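Getting a press routine to run by colour name

Last updated 5/13/24

These notes cover setting up the press skill in Cedora, our task runner, so that an arm can be told "press yellow" and go to the right button on the tray. You need a calibrated fixed camera, an arm that already homes properly, and Jisness installed for the perception side. If your camera calibration is older than your last move of the bench, do that first and come back.

1. Set up the colour classes

Open the Jisness config and make one class per button. Ours are red, yellow, pink and lavender. Give each a hue range and a minimum blob size. Don't copy the ranges from somebody else's bench, as the lighting will be different. Put a button where the camera can see it, run the sampler tool, click on the cap and take the values it prints.

Pink and lavender are the awkward pair. Both are pale, and with auto white balance switched on they drift into each other. Turn auto white balance off, fix the exposure, and sample both again. Red gives little trouble except for the highlights on the dome, which come out as white holes in the mask. Turn on "fill holes" for that class.

2. Reject things that are not buttons

Colour alone is not enough once there are other objects on the tray. A red block will pass a red filter quite happily. Switch on the shape check, which fits an ellipse to each blob and compares it with what a round cap should look like from your camera angle. Start with a tolerance of 12 per cent and tighten it if blocks still get through.

Then switch on the base check. It looks for a dark ring under the coloured area, and this is what gets rid of soft toys and anything else that happens to be roundish.

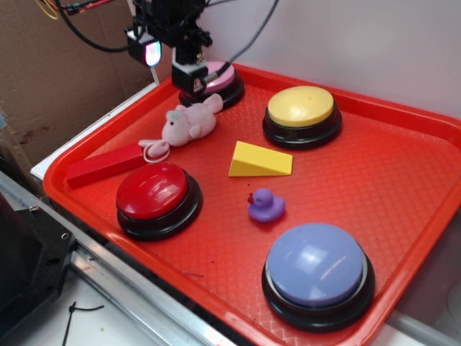
The next job is to deal with the arm getting in the way of the camera. When the gripper is over a button the detector loses most of the cap, and older versions of Cedora would then cancel the press half way down. Set hold_target to true in the skill file. The planner will keep the last good position from before the approach and stop asking for new ones until the arm has backed off.

3. Set the approach

Each press has a hover point, a touch point and a retreat. Keep the hover point 4 cm above the cap. Travel between buttons always happens at hover height or higher, so check it against the tallest thing you plan to put on the tray – include toys and blocks as well as buttons.

For the downward move, use the slow profile and stop on contact. Fludeo, the motion layer, reads motor current for this. Set the contact threshold low to begin with and raise it until you stop getting false touches in free air. After contact, allow 2 mm more travel and then retreat.

4. Test it

Run the dry test first:

cedora run press --target yellow --dry

The arm goes to hover and stays there. If it is off to one side by the same amount for every button, the fault is in the calibration. If only one button is off, look at its mask in Jisness.

When all the hover points are right, drop the --dry flag and try each colour in turn. Move the small objects between runs, and turn the tray a little as well. We ask for 7 clean presses in a row per colour before a config is merged.

Known problems

If the log says "target ambiguous", two blobs have passed for the same class. Save the mask and tighten the shape check before you touch the hue range.

If the arm hovers and never comes down, check that hold_target is in the skill file and not the bench file. Cedora ignores it in the bench file and gives no warning – there is an open ticket for this.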